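Research Update: Garment Handling Study Completes First Phase

August 5, 2021

The Situm project has completed the first phase of its study on teaching robots to handle clothing, the program office at Badilham has confirmed. Work began in June and covered three tasks: laying a shirt flat, folding it, and placing it on a hanger.

The study examines whether a robot can learn these tasks from people who carry them out with hand-held grippers. Each gripper bears printed markers, from which its position is calculated throughout the task. No robot is needed while the examples are gathered, and the recordings are later used to train a control policy for a two-armed machine.

In the first phase, participants recorded 2128 demonstrations. Of these, 253 were set aside for testing and were not used in training. The trained policy was then given 200 trials on the robot at the Raptis laboratory. Flattening gave the most reliable results. Hanging remained the most difficult task, and most failures took place when the second shoulder of the garment was brought over the hanger.

"Sleeves are where the method is tested," said Constanza Valdebenito, who leads the study. "A sleeve that is folded under the body of the shirt changes every step that follows, and the policy must have seen enough of those cases to recover."

The team also compared policies trained on plain garments alone with policies trained on plain and patterned garments together. The mixed set performed better on striped shirts and showed no loss on plain ones. Patterned table coverings have therefore been added to the recording plan, and the written instructions for participants have been revised. A technical report is in preparation and will be available on request from the program office.

A striped shirt is handled with a pair of marked grippers, with a hanger at the side of the table.

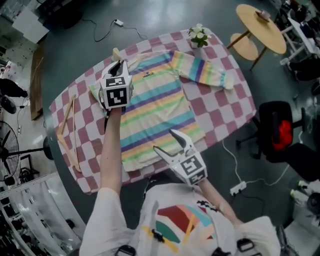
Second Phase: Call for Participants

The second phase will extend the work to trousers and towels. Staff and students who wish to take part may register with the Fimulov office. No previous experience is required.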